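Laine Rätsep

Okay, settle in with a cup of something, I have been promising this one since June and I finally have the kids in bed and the laptop open. It's about smart contracts, and specifically the clause in our co-op's supplier agreements that nearly made me give up on the whole thing. (1)

For anyone new: I look after purchasing for a little group of flower and produce growers, and we sell through a shared marketplace called Giltgate. Lovely people, muddy boots, invoices in shoeboxes. Two seasons ago we agreed to try putting our delivery payments on a permissioned ledger. (2)

The pitch was simple enough. Grower drops off the order, buyer's receiving desk confirms it, the contract code releases the money. No chasing, no "the cheque's in the mail," no phone calls at suppertime. I was keen as mustard, I'll admit it!

We went with a product from a firm called Vulico. I'm not going to review them here, they were patient with me and I asked a great many questions. What I want to talk about is the part that had very little to do with software, the part where you have to decide what "delivered" means.

You would think delivered is delivered. Well. Delivered to the dock? Delivered and counted? Delivered, counted, and looked over by somebody who knows a bruised dahlia when they see one? Our old paper agreement said "upon satisfactory receipt" and we'd all been getting along on goodwill and that word "satisfactory" for years.

Code does not do goodwill. The developer asked me, very politely, for the conditions under which payment goes out, and I sent her a paragraph. She wrote back with 40 questions. Forty! I printed them off and took them to the growers' meeting, and I don't think we got home before ten.

Some of the ones I remember, because a few of you asked for specifics last time:

What happens when the order is short by one bucket? Does the whole payment hold, or only that share of it?

Who is allowed to confirm receipt, and what if that person is on holiday?

If the buyer neither confirms nor disputes, when does silence become a yes?

If a payment goes out in error, how does it come back?

That last one kept me up. On our old system I'd ring the bank, or more likely I'd ring the grower, and she'd knock it off her next invoice. On the ledger you can't rub anything out, you can only add a new entry that reverses the old one, and somebody has to have the authority to add it. So we had to write down who that was. We'd never once written that down. 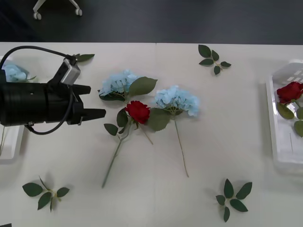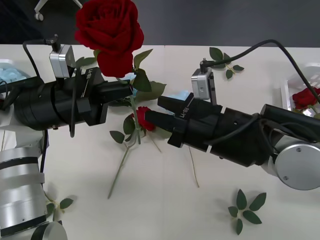
Issue 4, page 3

Right, kettle refilled, carrying on. The silence question. We settled on a waiting period, after which the payment goes through unless the buyer has raised a dispute. The buyers grumbled that it was too short and the growers grumbled that it was too long, so I suspect we got it near enough to right.

Then there was the lawyer. I'd assumed (silly me) that the code was the agreement. She set me straight over a very long phone call. We still needed an ordinary written contract, in plain English, with a line in it saying which one wins if the words and the code disagree. In ours the words win. She felt strongly about that and by the end of the call so did I.

I've since talked to a fellow at Killow who did it the other way around, code wins, and he's perfectly happy. But he's moving identical parcels between two warehouses his own company controls. If you're dealing with living things that wilt, and with neighbours you'll see at the hockey rink, I'd think hard before copying him.

A word on privacy, as I had a few messages. On our setup the buyers can see their own transactions and the growers can see theirs, and I can see the lot. Prices aren't visible across the group. We came within a whisker of launching with them visible, by the way. It was a default setting, and one of our quieter growers noticed it on the test version and put up her hand. I brought her a lemon loaf.

And the test version! Please, please run one. We ran ours for a whole month with pretend money before we switched over. I put through 284 practice deliveries, a good many of them at the kitchen table in my dressing gown, and I tried to be as awkward as I could. Wrong quantities, late confirmations, two people confirming the same order from different phones. The duplicate one did get through at first, so they fixed it, and I tried it again, and then once more for luck.

People ask if it has saved us money. Some, I think, though I'm wary of claiming too much when we haven't been through a really bad season with it yet. What I can tell you is that growers are getting paid sooner, and the tone of my inbox has changed. I used to open it with one eye shut.

There are things I'm still not happy with. The dispute form is clunky, and it wants a reason picked from a list, and the reason is never on the list. Half our members choose "other" and then type me a lovely letter. I've asked for a bigger text box.

Also the logins. One of our members has been growing cut flowers longer than I've been alive and she does not care for a security key. I don't blame her one bit. We've set her up so that her daughter confirms on her behalf, and we wrote that into the agreement too, properly, with signatures.

If you're part of a small outfit and someone is offering you something like this, my own suggestion would be to write out your answers before you look at any software. Get your people in a room with sandwiches. Ask what "delivered" means and see how many answers you get. You might find you can fix half your troubles with a better paper form, and that would be a perfectly good afternoon's work!

A few replies, while I'm here. Yes, I'm happy to share our list of questions, send me a message and I'll tidy it up first, there are some rude doodles in the margins. No, we don't use any kind of coin, it's ordinary dollars going between ordinary bank accounts. And yes, Rimkutė is the bookkeeping program I mentioned last time, two of you spelled it better than I did.

Next thread will be on tax time and how we pull the records out for the accountant, who would like them in a spreadsheet, same as always. I'm waiting on her to tell me which columns she wants. Night, all.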